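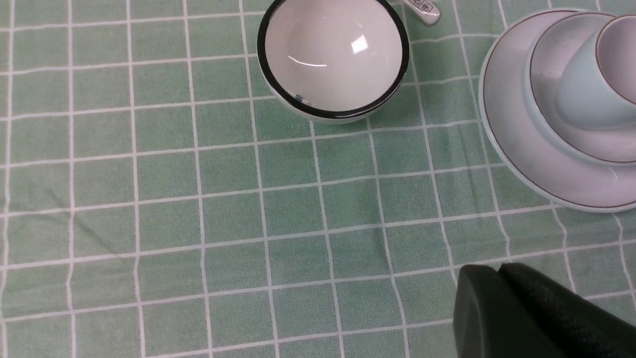
Semow Table Linen Rental: Frequently Asked Questions

Last updated 2024-06-24

How far ahead do I need to book?
Eleven days if you want to be choosy, two if you'll take what's on the shelf. In June the shelf gets thin. Everybody gets married in June, and they all want ivory.

What size cloth fits my table?
Measure the table. We know you think you know how long it is. Measure it anyway, then add twice the drop you want hanging over each side. A 7 inch drop looks tidy and stays out of people's laps. A floor-length drop looks grand and gets stepped on by an uncle.

Do you carry checks?
Yes, in mint, red and navy. They hide crumbs better than plain cloths do. The squares will also tell everyone in the room if you put the cloth on crooked, so give yourself an extra minute.

Will the cloths arrive wrinkle free?
They leave us pressed and folded. A fold leaves a crease, and we have yet to find a way around it. Lay them out the night before and most of the lines will relax. For the stubborn ones, use a steamer or a warm iron on the underside. Please don't iron directly on a varnished table. The table will remember.

Can I pick up my order?
Pickup is at the Getell counter, around the back of the building, through the door that looks like it's for staff. It isn't. The door at the front that looks like it's for customers is locked and always has been.

Where do you deliver?
Anywhere in Sillov, and as far out as Vakulenko Road. Delivery is $40 each way. If your venue is up a flight of stairs, tell us when you book. Our drivers are patient people, but they do talk among themselves.

Do I have to wash everything before I send it back?
Please don't. Shake off the food, let anything damp dry out, and put it all in the bag it came in. A cloth that spends a long weekend wet in a plastic sack grows things, and then you own it.

What about stains?
Wine, gravy, coffee, grass and frosting are all included in the price. Candle wax is included if you leave it alone. Scraping it off with a steak knife is how a wax stain becomes a hole. Permanent marker, hair dye and burns are charged at replacement cost, which is listed on your order form under the part most people skip.

Can I pin, tape or staple things to the cloths?
Pins, yes, the thin kind. Tape, no. As for staples, we would like to meet whoever keeps doing this.

Do you rent plates and bowls too?
No. We tried it for one summer. We now rent things that bounce.

How big an event can you handle?
Our upper limit is 2000 napkins in one order, in white or ivory only. Colored napkins come in smaller runs, so ask first. If you want them folded into swans, you'll be doing the swans.

What if I cancel?
Full refund up to a week before. After that we keep the deposit. Weather doesn't count as an emergency, though we'll gladly move your date once at no charge if the cloths are free.

I found one of your napkins in a drawer from years ago. Do I owe you money?
Probably. Bring it back to the counter and we'll say no more about it.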